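Notes for the July talk, data collection part. Slow down here, I always rush it!

So, this is the mantelpiece task at Feltarent. We call the dataset Rirkari (long story, skip it unless someone asks). Two arms, a little white perforated table, brass candlesticks and clear glass, and the job is to set the pieces out nicely. Click through these without talking too much:

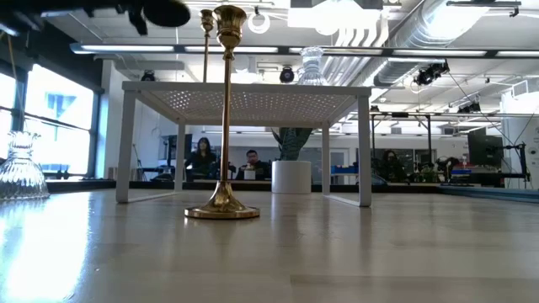
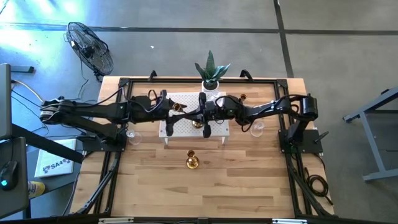
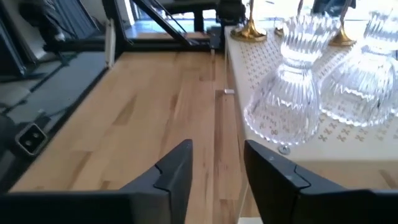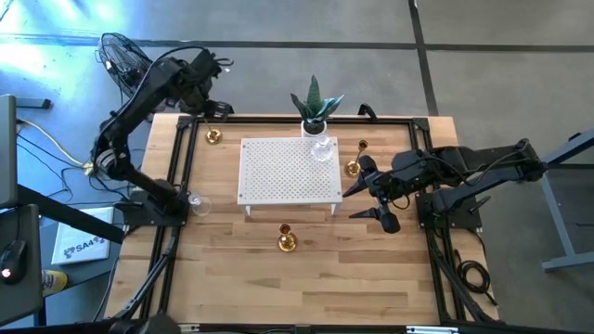

Same table all the way through, and the brass never sits quite where it did before. Say that bit twice. We have 621 episodes so far, and I threw out 3 of the early ones myself for sloppy starts.

Then bring in Pugh, who wrote back after reading our draft: "I'd take 400 messy episodes over a thousand tidy ones. Are you keeping the fumbles?" Good question, and yes, we are, if the operator recovers. A fumble with a recovery is gold for the policy. A fumble where you give up goes in a separate folder.

Pause for hands.

Next, glass. Glass is a pain! The depth readings go patchy on anything clear, so we lean on the wrist views for it (mention the Jedetthorpe run, where we tried without them for some 8 hours and I got very grumpy).

Then on to labeling. Drink some water first.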